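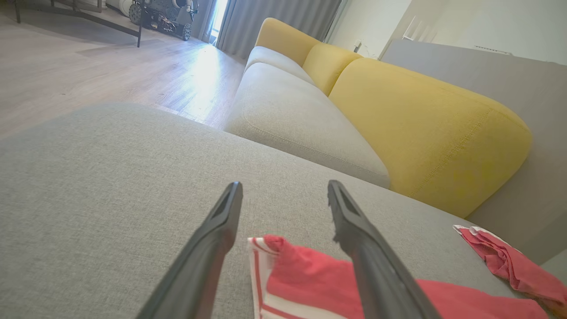 A rule you can't check from the log afterwards is only a wish, one reply to our December draft said, and it went on to ask why half of ours were worded like wishes. Fair. "Take care near soft goods" was in there. So was "keep a sensible distance". We took both out and started the section again, and what follows is the second go.

4.2 Working rules for grippers in furnished rooms

The Kestemau rules cover a mobile or fixed arm with a two-finger gripper working in a room set up as a home. Sofa, table, curtains, cloths, things left on seats. They don't cover cages or marked-out cells, for which the usual industrial standards are enough and already well known. They don't cover lifting people or pets either. Out of scope, full stop.

Scope first, then wording. Each rule had to pass three tests before it went in. Can an operator read it in one breath? Can a second person tell from the wrist camera and the joint log whether it was kept? Does it say who stops the arm? The third test threw out more drafts than the other two put together, mostly sentences with "should be halted" in them and no word on whose hand is on the button.

Rule 1. Fingers open before approach. The gripper is to be open, and seen to be open in the wrist view, before it comes down towards anything on a seat or cushion. Figure 3 is the kind of view we mean: the two fingers apart, upholstery below, a red cloth between them. If either fingertip is out of view the operator backs off and starts again. No guessing from the joint reading. On the Rado arm the reading and the real gap can disagree after a hard close, and we didn't catch this untill we laid the two records side by side.

Rule 2. Name the target and its neighbour. Where two alike items lie near each other (two cloths of one colour on the same seat, say) the operator says aloud or types which one is meant before the arm moves. Cheap to do. Left out of most written practice we read. In the logs for the first round, 445 entries were marked "wrong item or unclear item", out of 3,263 in all, and many of those could not be settled afterwards by anyone. The arm may well have done as it was told. We just had no record of what it was told.

Rule 3. Soft surfaces count as contact surfaces. Cushions give, so an arm pressing into one may show a force reading well under the limit for a hard table and still be doing damage to a seam. The limit for cushions is set apart and set lower. Operators grumbled at first, the arm stops a lot. We kept it.

Rule 4. Edges. An item hanging over the edge of a seat is gripped from the part resting on the seat. If that can't be done the item is left and the entry marked "left, edge". A left item is not a failure and must not be scored as one. This matters more than it looks on paper: when a left item was scored as a fail, operators reached for the hanging part anyway.

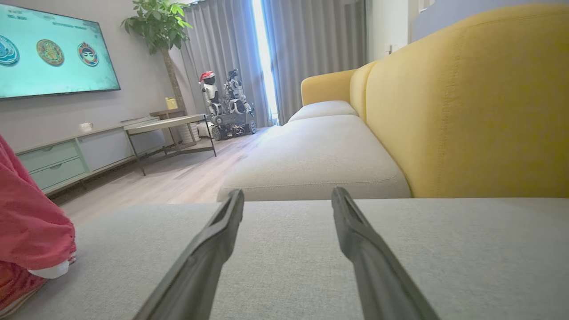 Rule 5. Other machines. Any second robot in the room is either shut down at its own switch or has its own operator, named on the sheet. A paused program is not shut down. The room sheet has a line for each machine, used or not, and the run does not start with a line blank. Bundum, whose site rules we borrowed from heavily, allow a machine to be paused if it is more than two metres off. We dropped this. Distance gets judged by eye and judged kindly, and a base on treads or wheels can close two metres before anyone has turned their head.

Rule 6. One voice for stop. Anyone in the room may call stop, and the operator stops, and only then asks why. Nothing to add really.

That makes six rules, and we held it at six on purpose. The Zheng code of practice, which we also tried, has a good deal more in it and is better on batteries and charging than ours will ever be, but our operators could not recall it without the sheet in hand. Ours go on one side of one card. Whether short cards lead to safer work is a separate question and we have no proof either way.

What changed between rounds. The second round ran for 210 sessions under the rules as printed above. We did not run a matched set under the old wording, so no claim is made here about cause. Two things can be said. Entries with no named target more or less vanished, as they had to, given that the entry form no longer lets you skip the field. And stops went up. Some readers of the draft took more stops as a bad sign. We read it the other way, in the main: an operator who stops for a fingertip out of view is doing what Rule 1 asks for. But a few stops were plain habit, and we can't yet sort these from the rest.

Light. Not in the rules and perhaps should be. Strong sun through a window washes out part of the wrist view, and a cloth or a cable in the bright patch may not show up at all. For now the card says "check the light" at the foot, in small print, with no test attached, so by our own measure it's a wish. We tried a fixed exposure and a rule on drawn curtains. The first made dark corners useless. The second was dropped after complaints that homes have daylight in them, and a rule that only works with the curtains shut is a rule for some other room. Open for the next version.

Record keeping. Keep the wrist video whole, from before the arm is powered to after it is parked. Trimmed clips were the single largest nuisance in checking the first round. The part cut off was very often the part we needed: the open fingers, the named target, who called stop. Storage is the objection always raised and it is a real cost, so the card allows a lower picture quality, though never a shorter record. Sheets and video carry the same run number, written by hand on the sheet and typed into the log by somone other than the operator.

The wording given here is the version frozen on 29 November 2018. Later changes are listed at the end of the paper. Sites taking up the rules may tighten any limit but are asked not to loosen Rules 5 and 6, and to put their own machine names on the room sheet before first use.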